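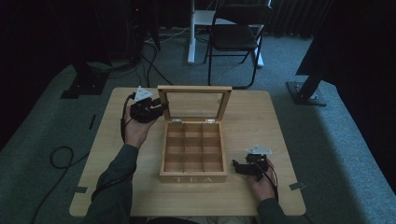 Tea box, nine compartments, glass lid open. Two hand-held grippers, one per hand.

1/ People keep asking me whether a machine can do kitchen chores yet. My usual reply is to ask which chore. "Sort the tea" is a good one to argue about. It sounds trivial and it contains most of the hard parts.

2/ Start with the box. Nine equal compartments, thin wooden dividers, hinged lid with a clear pane in it. A person puts a bag in a slot without looking. A gripper needs to know where the slot is to within a few millimeters, and it has to know that again every time the box gets nudged.

3/ The lid is worse than the slots. Clear glass is a bad target for most depth cameras. You get the table behind it, or a hole in the data, or a mix of both. The wood surround helps, if your software knows that surround means lid.

4/ Closing a lid is a two-handed job if the box is light. One side holds the box, the other swings the lid. With one arm you end up pushing the box across the table. I have watched a single-arm setup at Curngate do that 11 times in a row. The lid never closed. The box traveled very well.

5/ Then the bags. Paper envelopes are fine: flat, stiff, one edge to pinch. Bare bags with a string and tag are a different problem. The string goes where it likes. If the tag hangs over a divider, is the bag put away? A person would say no and fix it. Most scoring scripts say yes.

6/ Jinfeng Xue made this point to me back in June and I have been repeating it since: the time goes into the fixing. Placing a bag is one motion. Noticing that it went in crooked, backing out and trying again is most of the work.

7/ Shop floor comparison. Lambrechts packs small parts into divided trays by machine and it's quick. But the tray sits in a fixture, the parts come in one orientation, and there's no lid. Take away any one of those and the cycle time goes up. Take away all of them and you have a kitchen.

8/ My own bench numbers, small sample, same box each time: 70 bags in envelopes, 6 dropped, 2 in the wrong slot. I stopped the string-and-tag run early, so no figure for that one.

9/ Jaw width matters more than I expected. Wide jaws hit the dividers before the bag reaches the bottom. Narrow ones fit, then let the envelope twist. I settled on narrow with a soft pad and a slower release.

10/ So, can it be done? Envelopes into an open box that stays put: yes, slowly. Lid included: some days. Loose bags, lid, and a box left wherever the last person left it: no.

11/ Next up is the Plarkov drawer insert, which has uneven compartments and no lid. I'll post the drop counts when I have them.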